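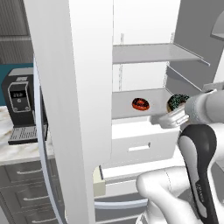 The household manipulation program at Irnance began with a narrow question: how many demonstrations does a learning system need before it can be trusted with an ordinary kitchen? Nermin Gökçe, who directs data collection for the program, has spent the greater part of her time there on that question, and she answers it with caution. Much of her group's material is produced in simulation, in kitchens where a robot arm reaches into an open refrigerator for something as small as a glazed doughnut on a shelf. "A refrigerator is a difficult place to work," she said when we met at the institute's Verkent office in May. "The arm must enter between the doors, stay clear of the shelf above, and close its fingers on an object that has no handle and no flat side."

The current collection, known internally as Toprak, contains 1,230 accepted demonstrations. Each was performed by a trained operator who guided the simulated arm from a workstation, and each was reviewed by a second member of staff before it was admitted. Ms. Gökçe regards the review as the most important part of the process. "An operator may complete the task and still give us a poor example," she explained. "If the gripper hesitates for a long time, or brushes the shelf on the way out, the system will learn the hesitation and the contact along with everything else."

Rejected demonstrations are kept in a separate archive. During the first phase of Toprak, 119 were set aside, most of them for contact with a shelf or a door. The group initially planned to delete these records. They are now used to train a second model, called Skimia, which estimates during an attempt whether the arm is likely to fail. Ms. Gökçe described the results to date as encouraging but declined to give a success rate before the evaluation has been completed.

Asked why food should appear so often in the collection, she replied that it offers variety in shape and surface. Two items of the same kind may differ in color and glaze, and the system must treat both as things that can be picked up. "We change the objects, their positions on the shelf, and the room itself," she said. "The cabinets, the counter, and the appliances next to the refrigerator are all varied. Otherwise the system attaches itself to a particular wall color, and we have seen this occur."

She was equally direct on the limits of simulation. Friction is approximated, and soft items do not yet deform as they would in the hand. For this reason the program reserves a portion of its schedule for a physical kitchen in Verkent, where five operators are collecting a smaller set of examples on real equipment. The target for that set is 500. Ms. Gökçe expects the comparison between the two sources to occupy her group for some time, beginning with the grasping tasks and moving afterward to drawers and doors.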